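thread time – I've been putting together a wooden paper towel holder / drying rack combo from a flat box and I have opinions

the box says Sornavik on the side. ordered it in October, it showed up, it sat in the hall closet under the ski stuff, and I only opened it this weekend when the old plastic rack finally cracked down the middle

**parts, going by the leaflet:** an oval base board, a fat round post, a bag of dowels, a tiny tube of glue and a square of sandpaper the size of a saltine. no screws anywhere. I kept looking for the screws

the leaflet is drawings only, no words. drawing 2 shows a hand and an arrow. the arrow points at the hand. ok!

first thing I'd tell anyone: lay all the dowels side by side on the table before you touch the glue. they come in different lengths and thicknesses, and the short ones look the same until you line up the ends. I mixed up two of them and had the whole thing leaning like a bad fence

second thing, the holes are drilled tight. like, really tight. I sanded the dowel tips maybe ten seconds each, just enough to take the fuzz off, and they went in with a little twist. don't hammer. I hammered one and it split, so now I own a spare chopstick

(replacement dowels from Prasside, the hardware place by the bus depot – they cut to length if you bring the broken piece. they charged me $5 and the guy threw in a pencil)

someone asked what the finish is. there isn't one, it comes bare. I'm putting food-safe oil on mine when it's all together. my neighbor's kid suggested painting it orange and I haven't fully ruled that out

also I am 100% building this on the kitchen table and have been eating dinner off my knees for two nights, worth it so far

dry fit, round one: put every piece in with no glue, looked great, went to make coffee, came back and the crosspiece had rolled onto the floor. the cat was innocent for once

dry fit, round two: taped the crosspiece. much better. blue painter's tape peels off bare wood with no gunk, the brown packing kind does not, ask me how I know

for anybody following along for the numbers, the board is 315 mm the long way according to the leaflet. I mention it because my shelf is narrow and I got lucky

tiny rant: the glue tube. one squeeze and it was empty. I switched to the big bottle of Nedeljković wood glue left over from fixing the chair legs. it's thick and kind of yellow, and it gives you time to wiggle things straight before it grabs

put a dab in the hole, not on the dowel. if you put it on the dowel it all gets scraped off at the rim and you get a little collar of goo. wipe it with a damp rag right then, or oil won't soak in there later and you'll have a pale ring forever

I keep my small parts in an old Usport lunch tub with the lid long gone. highly recommend any tub. dowels roll. they roll so far. I found one behind the radiator with a 2019 raisin

ok so this is round three, pieces out again, and I'm really liking the grain on the oval board, pale honey with those darker streaks. the post is more golden than the board and I thought that would bug me but I think I love it??
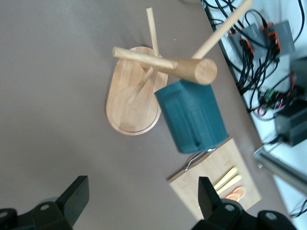 Do you need clamps for a rack like this?

A couple of thick rubber bands and a heavy book will hold it fine overnight. If you already own small clamps, use them with a scrap of cardboard under the jaws so they don't dent the wood.

going with rubber bands myself, plus the cookbook I never cook from

order of gluing, for future me: post into the base first, let that set up straight, THEN the dowels. the drawings have it the other way around and I think the drawings are wrong. check the post with anything square – I used a cereal box

also leave it alone overnight. I know. I poked mine after an hour and it moved and I had to redo it

next up is oil, thin coat, old t-shirt, wipe off the extra, then another coat the day after. lay the t-shirt flat outside to dry before you toss it, oily rags balled up in a trash can are a fire thing

if anyone has done the orange paint version please send me a picture, the kid is asking

posting the oiled one when it's on the shelf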